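The Second Life of "Kunach"

When the film "Kunach" was first shown, it played in only 21 theaters and disappeared after eight days. Director Floarea Anghel did not complain. She went home to Skirkent and began to write something else.

Now the film is back. A small distributor, Pemum, bought the rights in September and is sending it out again, this time in the longer cut which Anghel always preferred. The difference is only a few scenes, but they change the mother completely. In the first version she was cold. In this one we understand what she is afraid of.

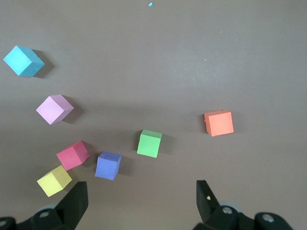 Small foam cubes in different colors on a tabletop.

"I was told the audience would be bored," Anghel says. "Maybe some of them will be. I can live with this."

Her editor, Sointu Kettunen, kept all the material at home, 468 shots with notes made by hand. She worked on the new cut in the evenings, after her paid job was finished, and she asked for one thing: the train scene must stay silent.

The first screening was held at the Pal, an old theater with 954 seats. Most of them were taken. Anghel sat in the last row, near the door, and stayed until the lights came on.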